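Tabletop Handling Service: Trial Terms Open to Member Organizations

3 August 2026

Gornden has opened its tabletop handling service to member organizations on a trial basis. The service, offered under the name Jemum, provides two-handed robotic handling of common household and food service items, together with the staff time needed to set up, run and report on each task. Members who attended the January briefing will be familiar with the general outline. This notice sets out the terms now on offer and the points that members are asked to consider before applying.

Jemum is sold as a service. Members do not purchase the robot, and no equipment is delivered to their premises during the trial. A member submits a written request naming the objects to be handled and the result wanted at the end of the task. Gornden staff then prepare the table, run the task and return a report with video. Members may supply their own objects, provided that these are listed in the request and sent to the Fikton site at the member's expense.

The trial period is 6 weeks from the date on which a member's first request is accepted. Each member may submit up to four separate tasks in that time. A task consists of 50 attempts under the same written instructions, and any change to the instructions or to the objects after the first attempt is treated as a new task. Members should therefore settle the wording of a request before sending it. Service staff will review one draft of each request without charge and will point out wording that could be read in more than one way.

The present offer covers three groups of work: moving items from one part of a table to another, placing food items on or in tableware, and clearing a table at the end of a task. Plates, bowls, cups and whole fruit are accepted as standard objects. Glassware is accepted with prior agreement. Knives, liquids, heated items and powered appliances are excluded. Requests involving cut or cooked food will be held until cleaning arrangements have been agreed with the Fikton site.

Whole fruit has been included as a standard group at the request of members working in catering and home support. Fruit differs from molded or packaged goods in that no two pieces share the same shape, and a piece that rolls may end up outside the area named in the instructions. Plates raise a separate matter. A shallow plate lying flat offers little to hold except its rim, and members should state whether the plate may be moved in the course of the task or must remain where it was placed. 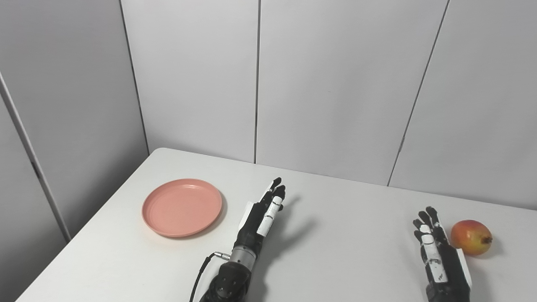
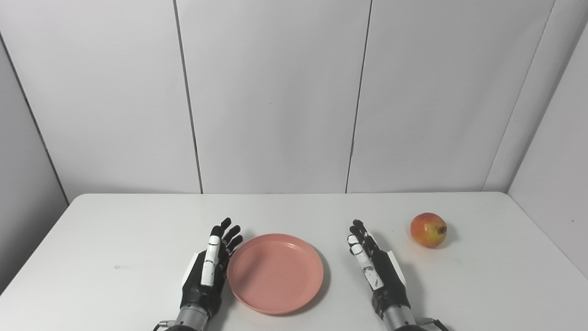
Two views from the Jemum worktable, each with a pink plate and a single piece of fruit set out near the robot's hands.

Members have asked how the service differs from one based on a simple two-finger gripper. The Jemum hands have jointed fingers and a thumb, and both hands are available for every task. This allows a request to call for one hand to steady an object while the other works with it. It also means that setup takes longer, and the time needed to prepare a two-handed task is reflected in the schedule of charges. Where a task can be done adequately with one hand, members are advised to say so in the request. Staff will not change a two-handed request to a one-handed request without written approval.

The secretariat has reviewed the service documents on behalf of members and has the following observations.

The reporting format is clear and suited to members without technical staff. Each attempt is recorded as completed, partly completed or not completed, with a short written note in the last two cases. The draft report supplied to the secretariat ran to 83 pages, most of which consisted of individual attempt records. Gornden has agreed to place a summary at the front of each report and to supply the attempt records separately. Members who need only the summary may indicate this on the request form.

The definition of a completed attempt needs closer attention. Under the present wording, an attempt is complete when the objects are in the positions named in the request and both hands are clear of them. The wording does not address marks or bruising on fruit. A member for whom the condition of the fruit matters should add this as a separate requirement and explain how it is to be judged. The secretariat has asked for a standard clause on condition, and a draft is expected before the trial closes.

Charges are reasonable for a trial of this kind, although the fee for repeating a task is set at the same level as the fee for a first task. As much of the preparation will already have been done, the secretariat considers that a lower fee would be appropriate — Gornden has undertaken to review the matter at the close of the trial. Members planning a repeat may wish to wait for the outcome.

Video is kept at the Fikton site until the report has been accepted and is then released to the member. Gornden may retain copies for the improvement of the service unless the member declines in writing at the time of the request. A member sending packaging or unreleased products should decline as a matter of course. Objects supplied by members are returned on request, with the exception of food, which is disposed of on site.

A comparable service is in preparation at Steyn, with a wider list of accepted objects. Terms have not been published, and the secretariat is not in a position to compare the two. Participation in the Jemum trial does not prevent a member from applying to Steyn at a later date.

Request forms and the schedule of charges are available from the member services desk. Applications are considered in the order received, and the desk will confirm in writing whether a request has been accepted, returned for correction or declined.

Contact member services | Copyright 2026. All rights reserved. | Back to top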